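Plendville Should Vote on the Guvedeo Tract Before It Sells It

The county wants to sell the Guvedeo tract to Primo, and it wants to do it by a vote of five commissioners on a weeknight. I think that is the wrong way to dispose of 600 acres of public land.

The land was bought with a bond that residents approved at the ballot box. It was sold to us as open space. In December the planning office changed the zoning to allow 3055 homes, and the notice ran for 30 days, most of them over the holidays. I read the local paper every morning and I missed it.

Primo says the homes are needed. Some of them are. Rents in Plendville are too high, and people who work here should be able to live here. But the draft agreement sets aside only 120 units at reduced rent, and it lets the company build those last. If sales slow down, they may never be built.

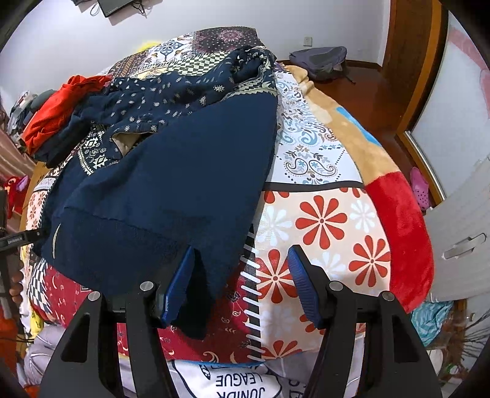

Navy garment on a patchwork-print bedspread.

Then there is the road. Economou Road has two lanes and one light. The traffic study assumes it will be widened, and the draft agreement does not say who pays for that. I asked the county twice – once by letter and once at the counter – and got two different answers.

I would support a smaller plan with the affordable units built first and the creek side left alone. Other people may want the whole thing, or none of it. Put it on the ballot and let us decide, the same way we decided to buy it.

Written comments are still being accepted at the county clerk's office.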